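Kornmont Books: Early Readers Wanted for a Debut Historical Novel

Kornmont Books is looking for early readers for The Salt Ledger, a first novel by Josefien Martens, to be published next October. We need 11 readers in all. You do not have to be a reviewer, a librarian or a writer. You do have to finish the book and send us your notes by the deadline.

The novel

The Salt Ledger follows Anneke, a clerk's daughter in a North Sea port in the 1600s, who takes over her father's account books when his eyesight fails and finds payments to a ship that was never built. A second story line, set in the present, concerns a museum archivist who has been asked to authenticate the same books before a sale. The two threads alternate by chapter. The manuscript is long, and the first third moves slowly on purpose. If you only like fast thrillers, this is probably the wrong project for you.

There is some violence, including a drowning, and one chapter deals with the death of a child. Please take that into account before you apply.

What readers do

Each reader gets a bound proof by mail. You have 8 weeks to read it and fill out a response form. The form asks where your attention dropped, which characters you mixed up, whether you guessed the ending and when, and whether the present-day chapters held up against the older ones. Short answers are fine. We would like at least a few sentences on each of the book's two endings — the author is still deciding between them, and the proof has both.

We are not asking for copyediting. Shirin Mirzaei, who edits the book, already has a proofreader on it, and marked typos will not be passed along. 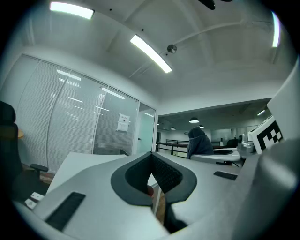

Can I apply if I have never read a manuscript before publication?
Most of our past readers had not. We pick people by what they say about books they have read, so use the application to tell us about one novel you liked and one you gave up on.

Who should apply

We want a mix of ages and reading habits. You should be 18 or older, have a mailing address in the United States or Canada, and read comfortably in English. Two of the places are set aside for people who have worked with archives, bookkeeping records or old ships, paid or unpaid. If you are applying for one of those, say so in the first line.

People who work for another publisher or a literary agency cannot take part. The same goes for close friends and relatives of the author.

Terms

This is unpaid. Readers receive a signed hardcover on publication and, if they agree, their name in the acknowledgments. You will be asked to sign a one-page agreement not to post about the plot or share the proof before the book is out. Proofs are numbered and have to be mailed back. We send a prepaid envelope for that.

How to apply

Write to Kwame Akpalu, Reader Program, at Kornmont Books. Include your name, mailing address, age, and up to one page on the two novels mentioned above. Do not send your own manuscript with the application — submissions go through a separate office, and anything sent to the reader program will be thrown out unread.

Applications must reach us by December 19, 2015. Everyone who applies will get an answer, including those we can't place this time. We keep applications on file for later titles unless you ask us not to.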